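Stondov Home Help – Community Answers
Kitchens and Surfaces

Dull rings on a stone counter near the sink

Our household recently moved into a property with polished stone counters. There are several dull rings beside the sink, each the width of a drinking glass. Washing with dish soap has no effect. The previous owner left a bottle of Plullia stone sealer with no instructions. Should the sealer be applied over the rings, or must they be treated first? The room is also being repainted, and the painters are due on Friday.

Posted by Trutden Tenant 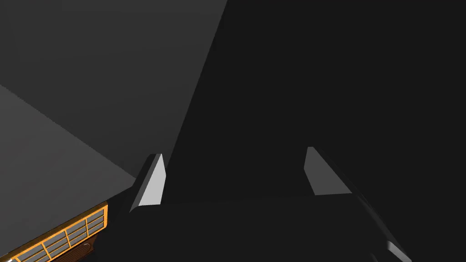 Replies

De Graaf Surfaces

The marks described are most likely etching. Acids such as lemon juice, vinegar and wine dissolve a thin layer of polished marble and leave a dull spot. Sealer should not be applied first, as it does not restore the shine.

Please confirm the type of stone before any work begins. Granite seldom etches in this manner. Light etching on marble may be treated with a marble polishing powder, a damp cloth and patience. Deep etching requires a professional, and our published rate for a standard visit is 80 dollars. Sealing may follow once the surface has dried overnight.

As for the painting, red trim is worth considering where the walls are gray.

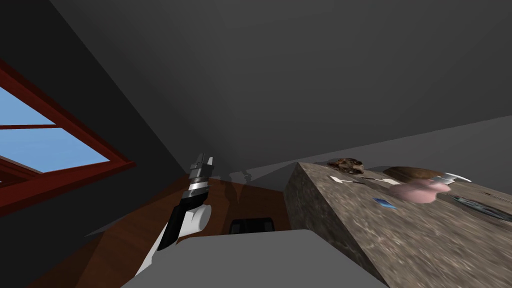
Dark red window frame against a dark gray wall.

Counter Keeper 1094

I respectfully disagree about the powder. I used it on black stone and it left a hazy patch that was worse than the ring.
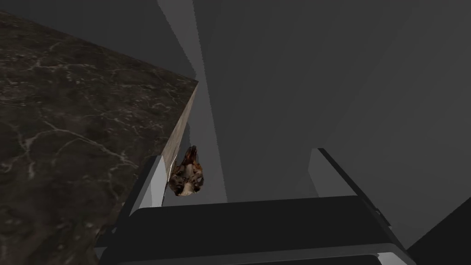

Dark stone calls for a cautious approach, and a test in a hidden corner is strongly advised. Haze shows plainly on a nearly black top, although white and pale gray veins like these can distract the eye from small marks. Work on one ring for 15 minutes, rinse it with plain water and judge the result in daylight. The sealer should be discarded if its age is unknown – mine was 13 years old and never dried properly.
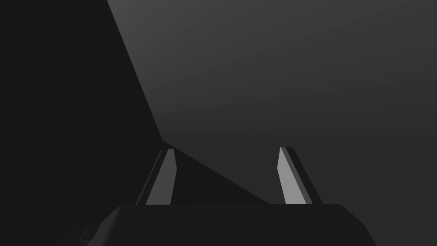 Once the rings have been dealt with, use coasters and wipe up spills promptly. Bathroom sprays should be kept away from the counter, including those labeled as gentle.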